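Subject: Re: [floor-tech] Will the arms take over kitting at Clondley?

Josphat Rotich wrote:
> Has anyone been through this already? Our packers at Clondley keep
> asking what they'll do all day once the dice trays are automated,
> and I haven't got a good answer for them.

Hi Josphat, hi all,

We have, at Brirside, and I'm glad you asked – I could talk about it all day! We kit board games for Celtwood, and the dice were the job everyone dreaded. Three of our packers have moved over to setting up the picks in the simulator, and they're better at it than I am. They know how a die rolls off your fingers, and it shows in what they ask the gripper to do.

A black die on its yellow square, between the open fingers, with a red one off to the right:

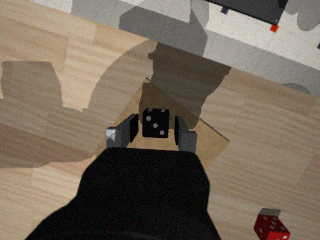 What changed for people

1. Less wrist strain. Hand picking is down to 100 trays a shift, from 473.

2. New work, with training in paid hours. Abelardo Yáñez ran ours in April and would happily share his notes (ask him about lighting, he has views).

3. More say. Packers can send a pick back if they think it's daft, and they do.

Pay grades took longer to sort out than the software, so start on those early. Come and see us if you can – mornings are best.

Barrientos
Brirside, kitting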